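12 July 2024

Finished season 3 of Vatstead last night, the last two episodes back to back, and went to bed at one. Tired all day at work. Wanpen Thongsuk had told me not to read anything online before I got to the end, and I'm glad I listened to her for once.

So the brother was alive the whole time. I guessed it in the second episode, when they never showed the boat, and then I talked myself out of it when they held the funeral. Gordon Li says he didn't see it coming at all. He also thought the woman at the gas station was the mother, so I don't put much weight on that. What bothered me more was how fast they went through the trial. Six episodes of people getting ready to testify and then it's over before the first ad break. The sister gets one scene on the stand. She was the best thing in season 2 and they gave her a phone to look at for most of this one.

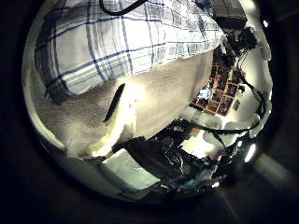
I did like the kitchen fight. No music, just the two of them and the faucet running. I watched it again this morning with my coffee. Başaran's wife knows about the money before he opens his mouth, and you can see it in how she puts the plates down. I would have ended the season right there.

The jump to 2037 I'm less sure about. Everyone has gray hair and the same house. They had better have a plan for it. Wanpen thinks it's a dream and I told her if it's a dream I'm done with the show.

Called Mom at lunch. She has started Dadstead, which she thought was the same thing, and it's a comedy about a man with a goat farm. She is four episodes in and likes it. I didn't explain. 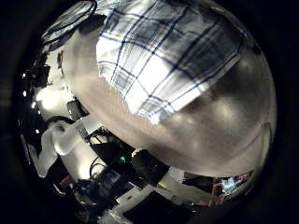

White shirt with the navy plaid, up close.

After dinner I looked at the fan board. There were 338 new posts in the finale thread and I read maybe the first page. Most of it was people arguing over whether Flaker took the envelope or just moved it. I say he took it. His coat is buttoned when he comes in and open when he leaves.

No word on a season 4. The last one wasn't picked up until February, so it could be a long wait. Gordon wants us to start something new next week, his pick this time. I said fine as long as it's short.

Need to cancel the extra channel before it renews. Bed by ten tonight.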